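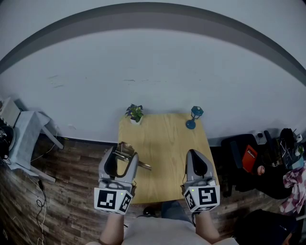

A aula de hoje é sobre manutenção das garras de mão da bancada de teleoperação, e já aviso que é a parte menos glamourosa do semestre (e a que mais me dá dor de cabeça quando alguém pula!). No semestre passado perdemos uma tarde inteira de gravação com um cubo de marcadores meio frouxo, e os dados pareciam ótimos até a gente tentar usar. Então, antes de pegar qualquer ferramenta, acostumem o olho com a posição de trabalho: uma garra em cada mão, a esquerda já segurando uma peça metálica entre os dedos cinza, a direita fechada e apoiada na mesa, os dois cubos brancos com a luzinha verde acesa. É com essa imagem na cabeça que vocês vão fazer a verificação inicial, sempre sentados, sempre com os antebraços vindo da borda da mesa, do mesmo jeito que vão trabalhar depois.

1. Antes de sentar

Passem um pano seco no tampo. Parece frescura, mas farelo e limalha grudam na ponta dos dedos e depois a garra não fecha direito. Confiram também os cabos no chão: nada passando por baixo dos pés da cadeira. O Genivaldo Cordeiro, que cuidava da bancada antes de mim, deixou um bilhete no armário dizendo só "CABO!!!", e acho que resume bem.

As garras saem da gaveta já no par certo. Esquerda é esquerda, direita é direita. Os marcadores têm identificadores diferentes e o software da Zultent não perdoa: se trocar, ele grava tudo espelhado e nem reclama.

2. O cubo de marcadores

O cubo vai atrás da garra, preso no suporte. Segurem a garra com uma mão e tentem girar o cubo com dois dedos da outra, de leve. Se mexer, por pouco que seja, apertem o parafuso do suporte e refaçam a calibração. Não adianta apertar e seguir a vida: a relação entre o cubo e a ponta dos dedos mudou, e o sistema continua achando que está tudo como antes.

Limpeza do cubo é com pano de microfibra e mais nada. Álcool come a tinta preta do padrão aos poucos (aprendi do pior jeito). Olhem cada face contra a luz. Canto descascado, mancha ou brilho forte já bastam para a câmera perder a face em certos ângulos.

3. Os dedos

Abram e fechem devagar, sentindo o curso inteiro. Tem que ser macio do começo ao fim. Um tranco no meio quase sempre é sujeira na guia, e aí é escovinha seca e uma gota do lubrificante da Weltska, uma gota mesmo! Depois fechem a garra e olhem de frente: as pontas precisam se encontrar alinhadas. Se uma passar da outra, o pino do dedo está gasto.

Trocamos os pinos a cada 600 gravações, com ou sem folga. A Silvana Falcão acha cedo demais, eu acho barato, e por enquanto estou ganhando essa discussão. A contagem fica na planilha da bancada, na aba "pinos", e quem troca anota.

Para testar a pegada, usem uma peça comprida com cabo de metal. Peguem pela parte mais grossa, deixem o cabo sobrar na diagonal e levantem um pouco da mesa. Se a peça girar sozinha entre os dedos, a superfície interna precisa de limpeza ou de troca. Objeto leve e macio não serve para esse teste, tudo fica bonito com esponja.

4. Calibração

Com as duas garras ligadas, abram o programa e esperem 90 segundos antes de tocar em qualquer coisa. Depois:

encostem a ponta da garra esquerda no ponto de referência e confirmem na tela;
repitam com a direita;
aproximem as duas pontas até se tocarem e confirmem de novo;
afastem, girem os punhos devagar e vejam se o desenho na tela acompanha.

O erro mostrado no fim tem que ficar em verde. Amarelo, repitam uma vez. Amarelo de novo, voltem ao item 2, quase certo que é o cubo. Vermelho, me chamem, e se eu não estiver chamem o Arlindo Aguiar na sala ao lado.

5. Guardar

Garras desligadas, dedos abertos, cubo virado para cima na espuma. Por favor não guardem fechadas, a mola sofre. As baterias vão para o carregador da parede e as leituras do dia vão para a planilha, mesmo as ruins. Principalmente as ruins, aliás!

Para a próxima aula

Cada dupla traz uma página com a verificação completa feita na bancada, incluindo o valor do erro de cada garra antes e depois da limpeza. Quem ainda não fez o cadastro no armário de peças fala comigo no intervalo. A leitura é o capítulo sobre marcadores visuais da apostila, até a página 102, e podem pular a parte de lentes, que a gente vê em maio com calma.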